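Facing (machining)

Facing is a machining operation in which a flat surface is cut on the end or side of a workpiece. In its most common form it is carried out on a lathe, where the work turns about a fixed axis and a cutting tool is fed across it at a right angle to that axis. The result is a surface that is flat and square to the center line of the part. The word is also used for a similar operation on a milling machine, usually called face milling, in which the cutter turns and the work is moved beneath it.

Facing is often the first cut made on a new piece of stock. Bar and plate arrive from the supplier with sawn, sheared or flame-cut edges, and few of these are true enough to measure from. Once one end has been faced, it can serve as a reference for the lengths, shoulders and bores that follow.

Terms

The flat surface produced by the operation is called a face. A part that has been faced on one side only is said to be single-faced, and the side still in its original condition is the back. The distance the tool moves toward the work before each pass is the depth of cut. The distance it travels across the face during one turn of the work is the feed. The speed at which the metal passes the tool tip is the cutting speed, given in feet or meters per minute.

Cutting speed should not be confused with spindle speed, which is the number of turns the work makes in a minute. In facing the two are tied together in a way that changes throughout the cut, as described below.

Method

The work is held in a chuck, in a collet or on a faceplate. Thin disks may be held in soft jaws bored to fit their outside diameter, which spread the grip over a wider area and reduce marking. Large rings are often clamped from the inside so that the outer edge stays clear of the jaws.

The tool is set with its tip at the height of the center line. If it stands too low, a small stub of uncut metal is left at the middle of a solid bar. If it stands too high, the tool rubs near the center and may chip. The usual test is to take a light trial cut and look for the stub.

With the spindle running, the tool is brought up until it just touches the work and is then moved clear. The depth of cut is set on the carriage or top slide, and the carriage is locked to the bed. The cross slide then carries the tool over the face, by hand or under power feed. Roughing passes may run from the outside toward the center, which suits the shape of many common tools. A finishing pass is sometimes run from the center outward, particularly on large work, where it tends to draw the tool away from the face and lowers the risk of digging in.

Where a part has a central bore, the cut ends at the edge of the bore and the question of a stub does not arise. The sharp corner left between the bore and the face is normally broken with a small chamfer.

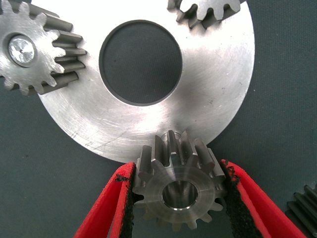 Surface pattern

A tool fed steadily across a turning workpiece leaves a fine spiral groove. On most finished parts the turns of the spiral lie so close together that they look like separate rings sharing one center. In drawings and inspection reports this pattern is called the lay. The lay of a faced surface is described as circular, in contrast to the straight lay left by a shaper or surface grinder.

The depth of the groove depends mainly on the feed and on the nose radius of the tool. A slower feed or a larger radius gives a smoother face. A radius that is too large for the stiffness of the machine can cause chatter, a vibration that prints a regular pattern of waves on the metal.

The lay can affect the way a part behaves in service. On pipe flanges a spiral groove of controlled depth may be specified so that a soft gasket is gripped when the bolts are tightened. On surfaces that slide against a seal, the groove may provide a path for fluid, and such faces are commonly ground or lapped after turning.

Speed across the face

When the spindle speed is constant, the cutting speed falls as the tool moves inward, reaching zero at the exact center. A finish that is good at the rim may therefore be rough or torn near the middle. On manual lathes the operator may raise the spindle speed in steps as the cut proceeds, or may choose one speed as a compromise.

Numerically controlled lathes can vary the spindle speed without a break. In this mode the control raises the speed as the diameter gets smaller and keeps the metal passing the tool at a steady rate. An upper limit must be entered in the program, as the calculated speed would otherwise climb without end as the tool neared the center. On a machine with a limit of 3,000 revolutions per minute, the innermost part of the face is cut at that fixed speed. A lower limit is used for heavy or unbalanced work.

Flatness and squareness

A face may be smooth and still fail to be flat. If the cross slide does not travel exactly at a right angle to the spindle axis, the tool produces a shallow cone. Lathe builders generally allow a very slight error in the direction that makes the face hollow, since a hollow part will rest on its rim without rocking. An error in the opposite direction is avoided.

Flatness is checked with a straightedge and feeler gauges, or by placing the part on a surface plate and using marking blue. A dial indicator mounted on the cross slide is of limited use when moved over the part just cut, as it follows the same path as the tool and repeats the same error. For a true reading the indicator is moved across the side opposite the one on which the cut was made.

Thin parts present a further difficulty. Metal that has been rolled or cold drawn holds internal stress, and taking material from one side upsets the balance. The part may bow when it is released from the chuck. The normal remedy is to remove material from both sides in turn, leaving a small allowance for a last light pass on each. Heat from cutting and pressure from the jaws can produce similar errors.

Tools

Facing tools are made from high-speed steel or fitted with replaceable carbide inserts. The angle between the cutting edge and the face is kept small for finishing, so that only a short length of the edge near the nose is in contact. Roughing tools have stronger corners and can take a deeper cut. Coolant is used on steel in most production work. Gray cast iron is often cut dry, as its chips are short and form a paste when mixed with fluid.

Handling and storage

Faced surfaces scratch easily when parts are stacked or slid over one another. Workshops commonly separate them with card, felt or cloth and apply a light film of oil to those made of plain steel. Minor scuffs seldom affect function, but a raised burr at the edge of a scratch can prevent two faces from seating. Burrs are removed with a fine flat stone before assembly.

Safety

The main hazards are flying chips, long stringy chips wound around the work, and parts thrown from the chuck. Large disks need particular care, as their rims move quickly even at modest spindle speeds. Guards should be closed before the spindle is started, and the rated speed of the chuck should not be exceeded. Chips are cleared with a brush or hook after the spindle has stopped.

See also

Boring
Face milling
Lapping
Surface finish
Turning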